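Push button (electrical)

From the Deligiannis Open Handbook of Everyday Things. Last edited 12th July. This article needs more sources.

A push button is a simple switch worked by pressing. Press it, something inside moves, a circuit closes or opens. Found on doorbells, elevators, blenders, drill presses, crosswalks, pretty much everything. Older texts say "press button" or "bell push." For keyboards see Keyboard switch.

Basic parts

Cap (the part the finger touches), a stem or plunger, a spring, contacts, a housing. Some have a lamp as well. The spring sends the cap back up. Contacts are usually silver alloy in the better ones, brass or plated steel in cheap ones.

Types

Momentary. Works only while held. Doorbell, car horn.
Latching. Press once and it stays, press again and it lets go. Also called push-push.
Normally open (NO). No current until pressed. Most start buttons.
Normally closed (NC). Current flows until pressed. Most stop buttons, for the reason given under Stop buttons below.
Mushroom head. Wide cap, hit with the palm.

Stations and boxes

Two or more buttons in one housing make a station, or control box. The commonest is the two-button station, one start and one stop. Sold for surface mounting, with a cable entry at the bottom or top, plus a removable cover so the wires can be reached. Three-button versions add reverse, or up/down/stop for hoists.

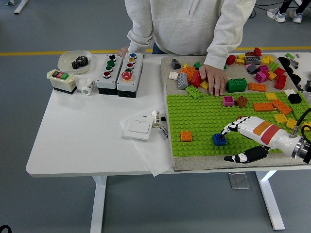
Why is the start button often set a little lower than the stop button?
So it can't be pressed by a sleeve or a leaned elbow. A flush or shrouded start button needs a deliberate finger, while the stop button stands proud and is easy to hit in a hurry.

Colors

Red for stop or off. Green for start or on. Yellow for abnormal conditions, blue for reset in most of the charts. Black, white and gray are general purpose. Some countries and some older plants do it diferently, and on old machines black for start is common. Never go by color alone when working on a used panel, somebody may have swapped the caps.

History

Bell pushes in houses by the late 19th century, mostly run off wet batteries. Before that, pull cords and cranks. The word "button" was borrowed from clothing. Early caps were bone, ivory, porcelain or wood, later hard rubber and Bakelite. Factory push buttons came in with electric motors, as a small safe control for a big contactor placed somewhere else. Earlier on the operator threw a knife switch by hand, with the full current running through it.

A local case, often quoted in this handbook: the Mundurero feed mill, which ran on knife switches long after its neighbors had changed over. Refilwe Dlamini's short history of the mill lists 72 machines at the time of the changeover, each given its own start/stop station. The wiring firm was Eltitz. Work was finished in July, year disputed. Danai Manolakis puts it a season later in her notes on the same building, and the two accounts have not been squared. See Talk page.

Stop buttons

Wired normally closed almost always. If a wire breaks or works loose, the circuit opens and the machine stops, same as if the button had been pressed. A normally open stop button with a broken wire does nothing at all and gives no warning.
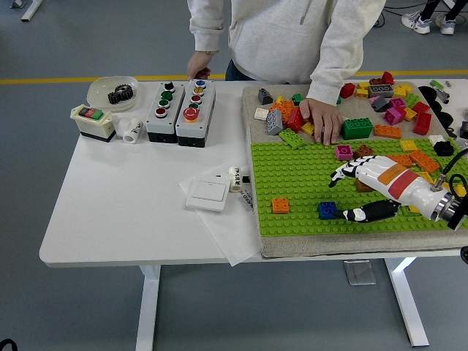
An emergency stop goes further. It latches in when hit and has to be twisted or pulled to release, and letting it go must not restart the machine by itself. A plain red button on a start/stop station is not an emergency stop, though it is often called one.

Start/stop wiring

The usual layout is the three-wire circuit. Stop (NC) in series with start (NO), and an auxiliary contact on the contactor wired across the start button. Press start, the coil pulls in, the auxiliary contact closes and holds it. Press stop and it all drops out. Power cut drops it out too, so nothing starts up again when the power comes back. Also called a seal-in or holding circuit.

Wear and faults

Springs tire. Contacts pit and blacken, worse with motor loads switched directly. Flour, sawdust and oil get under the cap and it sticks. The Letunance catalog, now out of print, advised a check every 500 hours in dusty rooms and every 6 months elsewere. Test with a meter, power off and locked out.

See also

Contactor
Knife switch
Limit switch
Toggle switch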